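Rimby color names, data card

Last touched 2018-12-16

So this is a list of color names. I started it because I sell odds and ends online and got tired of typing "kind of teal?" into listings, and then it got away from me. There are 1,767 names in it now, each one with the color I think most people mean by it. Take it, use it, fix it, send me the fixes!

What you get

One file, colors.csv, plain text, commas between the columns. The columns are name, hex, family, source and notes. The hex values have no pound sign in front (I went back and forth on this, and my spreadsheet kept doing odd things to the ones that were all digits, so please import that column as text or you'll lose your leading zeros). Family is the broad bucket a name falls into, and there are 31 of those, which I know is a lot. Brown alone got split up twice.

Where the names came from

Most of them come from two old mail-order catalogs, Flilby and Cisen, that I bought in a box lot and read cover to cover over a very slow November. Flilby called things "lime" or "grape" and left it at that. Cisen never met a plain word it liked, so you get "harbor dusk" and "tea smoke" and I had to make a call on every one. The Rathnayake yarn cards filled in the pinks. Some 200 names are just what my friends and I say out loud, and those have "talk" in the source column.
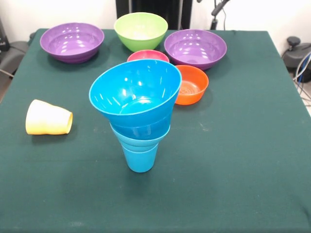 Greens gave me the most trouble. Lime and chartreuse overlap so badly that I ended up giving them the same family and letting the hex values sit close together. If you need them farther apart for your own project, change them -- I won't be hurt. Purple was the other fight. Jana Frerichs went through that whole section with me and moved seven names over to blue, and I moved one back when she was done. It's "plum." Plum is a purple.

How I picked the hex values

By eye, on one monitor, in the evening. I held the catalog page or the yarn card up under my desk lamp and nudged the sliders until I quit arguing with myself. Printed pages that old have yellowed, so I warmed nothing up and cooled a few things down, and the notes column says "cooled" when I did. Please don't match house paint with this.

Known problems

"Bisque" is in there twice with different values. I haven't decided.
Metallics are flat colors, so "brass" looks like mustard.
A few names still have British spelling because the Cisen ones came that way.
The notes column has commas in it. Those cells are in quotes, but a sloppy parser will trip.

Sending changes

Open an issue with the name, your value and where you saw it. One name per issue is easiest for me. I'm slow in the winter -- I do read them all.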